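Against the Reading Log

My daughter's school sends home a reading log in September. It is one sheet per month, ruled into columns: date, title, pages, minutes, parent signature. The expected entry is 20 minutes per night. I signed these sheets for three school years before I looked at what they were measuring, and I now think they should be dropped for any child who can already read without help.

The log records time spent and pages turned. Both are inputs. The school wants two outputs, comprehension and the habit of reading without being told. Neither is on the sheet, and neither can be worked out from it. A child who rereads the same comic for 20 minutes and a child who stops 20 minutes into a novel because the timer rang produce the same row.

The timer is the larger problem. Before the log, my daughter read in uneven amounts. She would go eight days without opening a book and then finish one between lunch and dinner. Under the log, the amounts evened out at exactly the required figure. She read to the minute and closed the book, sometimes in the middle of a paragraph. I checked the sheets against the bookmarks. Her total for the year went down.

I raised this with her teacher, Laurinda Louro, who was fair about it. Her position is that the log is a floor. Some children in the class would otherwise read zero minutes at home, and for them 20 is a real gain. I accept that. My objection is that a floor applied to everyone acts as a target for those who were above it. A rule built for one group was given to two groups, and the results were averaged.

There is also the matter of the signature. The parent certifies something the parent did not usually observe. Joaquim Figueiredo, whose sons are in the same school, fills in the whole month on the last evening with two different pens. I have done the same with one. The school receives a stack of these forms, adds the pages, and reports the sum. Last spring the class total was 2517 pages. I would not put money on any of those digits.

Some parents have moved to an app. Ours is called Skukano. It replaces the sheet with a streak counter and awards a badge at 300 minutes. The data is cleaner, in that a start time and a stop time are stored, but it is the same data. My daughter learned within two evenings that the clock runs whether or not the page is turned. She had 1645 minutes by winter break and could name four books. The paper version at least did not make a sound when she finished.

The usual answer to a complaint of this kind is to ask what should go in its place. I have three suggestions, in order of cost.
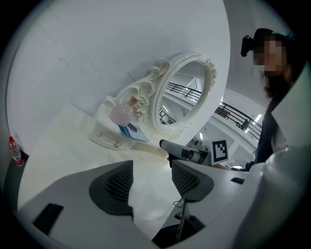 The first is to ask the child one question a week about the book, out loud, and to write nothing down. "What is going on in it now?" works well enough. A child who has been reading will answer at more length than the adult had planned for. A child who has not will say "stuff," and the adult has learned more than a month of signatures would have shown.

The second is to let children quit books. The log punishes quitting, as a half-read title looks like a failure in the column. Adults quit books all the time. I left one at page 174 last month and feel no duty to it. A ten-year-old who is told to finish what she starts will start fewer things, and they will be short.

The third costs the most. It is for the adults in the house to read where they can be seen. I do most of my reading on a phone, and from across a room this looks the same as answering mail. When I switched to paper for the hour after dinner, my daughter asked what the book was about on the third evening. On the fifth she brought her own and sat at the other end of the couch. I do not offer that as proof. It is one household, and it had been raining.

Sofia Rebelo, who runs the children's desk at the Moreira branch library, told me that she can pick out the log readers. They ask how many pages a book has before they ask what happens in it. She hands them the book anyway and tells them she doesn't know.

I have written to the school to say that we will not return the sheet this year. Ms. Louro replied that she would mark it as received.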